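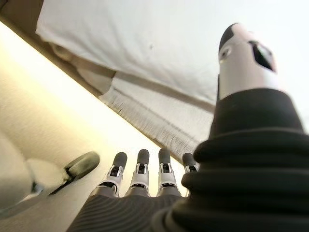 I have been meaning to write about the white sheets for weeks now, and since it rained all Monday and the ironing was done (well, mostly), I finally sat down with a pot of tea.

When we moved to the apartment on Sembiring I was still using the flowered bedding my aunt gave us, and I loved it, but it had gone thin in the middle. My friend Nadhirah Ginting kept telling me to go plain white. I worried about coffee, I worried about the cat, I worried it would feel like sleeping in a clinic! She let me worry for a whole winter, and then in March she came over with 2 flat sheets from a little shop called Pimico and left them on the chair without a word.

I am completely converted. White cloth is so easy to look after. Everything goes in together, I never have to sort out what might bleed, and if something spills I soak it in the tub for 20 minutes before the regular wash. I do mine hot, and I take them out the second the machine stops - if I forget, I pay for it in creases.

Folding is still my weak spot. I lay the sheet out on the bed, smooth it from the middle with the flat of my hand, bring the long sides together and then fold it down until it fits the shelf. Gilang rolls his into a sort of sausage and says it comes to the same thing. It does not, but he changes the bed without being asked, so I let it go.

Next I want to try dyeing the old flowered set a deep blue. Nadhirah thinks the flowers will show through, and I am rather hoping they do.

Recent posts
A new shelf for the hall closet
Soup for a cold week
What I keep in the mending basket
Our weekend in Cekent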